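# Fondo de inversión que invierte en metales (silicio, cobre...) ¿me salgo o aguanto?

**Csenge Szekeres**

Buenas a todos, escribo deprisa que estoy en el descanso. Tengo unos ahorros metidos en un fondo de materias primas de Galham desde julio. Me lo recomendaron en la oficina, me dijeron que era para diversificar y firmé sin leer gran cosa, ya lo sé, culpa mía.

Total que metí 1000 euros al principio y luego 93 al mes por transferencia automática. El fondo lleva cobre, níquel, algo de silicio metal y una empresa que se llama Sproģis que según el folleto hace fundición, no sé más. Desde que entré ha bajado, subido, vuelto a bajar. Ahora estoy en pérdidas, poca cosa pero en pérdidas.

Lo que me preocupa es lo que oigo de que se frena la industria. Si las fábricas compran menos metal, el fondo se hunde, no? O eso ya está metido en el precio? Mi cuñada dice que ya está metido. Mi cuñada tambien dijo lo mismo del piso, así que.

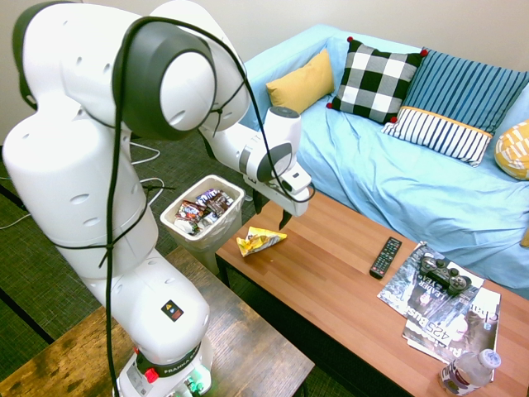

Otra cosa, las comisiones. En el extracto me sale una de gestión, una de depósito y una línea de 5 euros que pone "reembolso anticipado" y yo no he reembolsado nada!! Llamé y me tuvieron esperando hasta que colgué. Escribí por la web, respuesta automática.

Resumiendo:

- ¿vendo ahora y asumo la pérdida?
- ¿paro las aportaciones y dejo lo que hay?
- ¿la línea esa de los 5 euros se puede reclamar?

No necesito el dinero mañana pero tampoco es para mi jubilación, era para cambiar de coche en un par de años. Gracias de antemano.

---

**Oranuch Saengthong**

Vende. Las materias primas son una lotería, yo salí escaldado con el níquel y no vuelvo. Mete los ahorros en un depósito y a dormir.

---

**Bindu Unnithan**

A ver, por partes, que lo de "vende" sin más no ayuda mucho.

Primero lo del plazo. Si es para un coche en dos años, un fondo de metales no era el producto. Da igual que suba o baje la semana que viene, es un producto que se mueve mucho y tú tienes fecha. Eso se lo tendrían que haber preguntado en la oficina con el test de idoneidad. ¿Te lo hicieron? Busca el papel, estará firmado con lo demás. Si pone que tu horizonte es largo y tú dijiste otra cosa, ahí tienes algo que reclamar, aunque te aviso que es lento.

Segundo, si la caída "ya está metida en el precio". Tu cuñada tiene parte de razón. Lo que ya sabe todo el mundo suele estar descontado. Lo que mueve el precio es la sorpresa, que el dato salga peor (o mejor) de lo que esperaban. Y eso no lo sabemos ni tú ni yo ni el gestor.

El silicio metal además va un poco a su aire. Lo compran los del aluminio para las aleaciones, los químicos para siliconas y los de las placas solares. Puede flojear el aluminio y tirar lo solar, o al revés. Y el coste de la luz pesa muchísimo, los hornos son eléctricos. O sea que mirar solo el PIB para saber qué va a hacer, pues regular. El cobre sí va bastante más pegado a la industria y a la construcción.

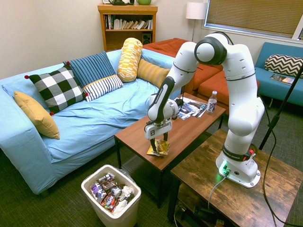

Tercero, mira cuánto pesa cada cosa en el fondo. En la ficha mensual (no el folleto comercial, la ficha) vienen las diez mayores posiciones. Yo miré una parecida de Istisent y el silicio era una miseria, casi todo cobre y futuros de energía. Con nombre muy bonito, eso sí. Si Galham tiene mucho en acciones de una sola empresa tipo Sproģis, ya no es un fondo de metales tal cual, es que estás apostando a una empresa y a sus deudas.

Lo que haría yo: parar los 93 ya, eso se hace desde la app en dos minutos y no te compromete a nada. Luego con calma decidir lo demás. Si vendes con pérdida, guarda el justificante, que puede compensarse con otras ganancias en la renta. Si estás en España también puedes traspasar a un fondo monetario o de renta fija a corto sin pasar por hacienda, mira que los dos sean traspasables. Para un coche a dos años me parece lo más lógico, pero es tu dinero.

De la comisión no te digo nada que no lo se seguro.

---

**Ratree Yensuk**

Lo de los 5 euros me pasó a mí, pero con Firnwood. Igualito, reembolso anticipado sin haber reembolsado. Era que habían cambiado la clase del fondo y el sistema lo apuntaba como salida y entrada. Me lo devolvieron, tardaron lo suyo.

No llames. Escribe al servicio de atención al cliente, que tiene que venir en la web en letra pequeña abajo del todo, con:

1. número de contrato
2. copia del extracto con la línea marcada
3. una frase, "solicito el detalle de esta comisión y su devolución si no procede". Nada de contar tu vida
4. pide acuse de recibo

Dejo foto de la mesa.
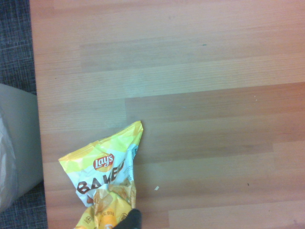 *La mesa, tablero imitación madera en tonos claros.*

Si no contestan en plazo, al supervisor, el formulario es gratis. Y revisa extractos viejos por si hay más líneas así, yo encontré otra. En mi caso entre todo alrededor de 300 euros mal cobrados, aunque yo tenía bastante más metido que tú.

Sobre vender o no, de acuerdo con Bindu, primero parar aportaciones. Yo al final traspasé la mitad y la otra mitad ahí sigue, más por pereza que por otra cosa

---

**Csenge Szekeres**

Aportaciones paradas. El test lo he encontrado y pone horizonte "más de 5 años", yo eso no lo dije ni loca. Escribo hoy la reclamación de las dos cosas. Gracias Bindu y Ratree, y a Oranuch también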